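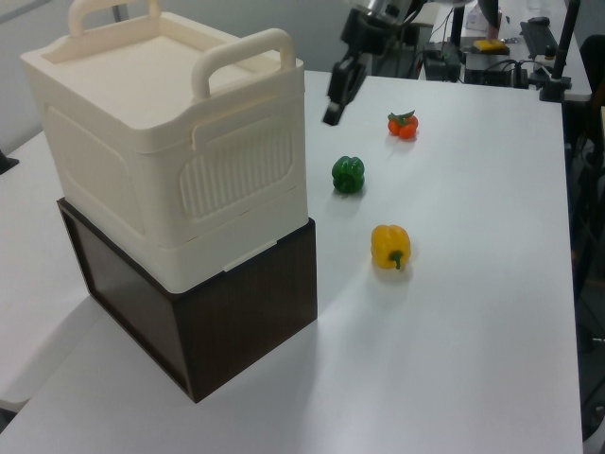 Tagged: Grippers & End Effectors / Maintenance / Home cells

Losden_Erhan
Hi all, hoping for some friendly advice on my pick cell. It has been a lovely, patient machine all winter, but since I swapped the finger pads it closes a touch left of where I tell it to. Tomatoes are fine, they roll into place by themselves, but with the peppers it grabs a shoulder and they spin right out. I've done 42 picks this morning and I'm getting grumpy. The table hasn't moved, the camera hasn't moved, and I redid the hand-eye calibration twice. Where would you look next?
Erhan Yüksel

fengyi_k
Morning Erhan! Before you touch the calibration again, take the pads off and look underneath. Mine had a little ridge of old adhesive on one side, and it pushed that finger in just enough to drive me crazy for a whole weekend. Clean both faces, put the pads back on, snug the screws down evenly, then home the gripper with nothing in it.

Lambros_Z
I'd have to disagree with my good friend above, a little. Adhesive gives you a small offset, sure, but a pepper spinning out sounds like grip height to me. If you close above the widest part, it will squirm away no matter how well centered you are. Go lower and slow the close down. I run mine at 300 on the Candovura controller and wouldn't go faster with anything waxy.

fengyi_k
He said it goes left, Lambros -- height won't do that!

Lambros_Z
Fair enough, but I bet he has both problems.

yaotsung
Check the wrist bolts too while you're in there. Changing pads usually means leaning on the wrist harder than you think, and I keep a paint mark across the flange so I can see if it has turned.

Losden_Erhan
Well, you're both right, and I owe you all a coffee. There was glue under the left pad, and the wrist was fine. Cleaned up and homed, it now closes dead center, and the peppers still slipped until I dropped the grasp height. Doing another 90 picks tonight before I put the cover back on.

Back to top | Contact the moderators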